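4 Fitting the cloth to the work table

The Woda cloth is sold as self-gripping. I have not found that to be true on any table I have tried, so this section assumes you will use clamps. If yours stays put without them, skip steps 4 to 6 and count yourself lucky.

1. Clear the table and wipe it down. Crumbs under the cloth will show as bumps.

2. Unfold the cloth and lay it over the table with the hem facing down. The label says "no ironing required". Shake it out anyway, and leave it flat overnight if you can.

3. Pull from the middle towards the edges. Some wrinkles will stay. The Girkent leaflet promises a "glass-smooth finish", which I would ignore.

4. Fix the first metal clamp at one back corner. Tighten until the cloth no longer slides under your thumb, then stop.

5. Draw the back edge straight and fix the second clamp towards the other end.

6. Tug the front edge gently. If the cloth shifts, loosen the second clamp and repeat step 5.

CAUTION: Do not overtighten. The clamps are said to be safe on any table top. Mine left a dent in pine.

NOTE: 2 clamps are enough for light work. The Cusier set has more, and I could see no benefit from the extras. 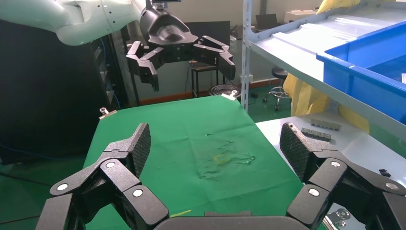

7. Put small items down only when both clamps are tight. Thin sticks and flat pieces are easily lost in a fold, so press the cloth flat before you set them out.

8. If you spill something, blot it and let the cloth dry before folding. The maker claims it sheds water. Treat that as a hope.

Claimed life is 4,000 foldings. I stopped keeping a tally long before that and cannot confirm it. Replacement cloths are listed under part 769.

Revised by Océane Hawthorne, 2026-03-04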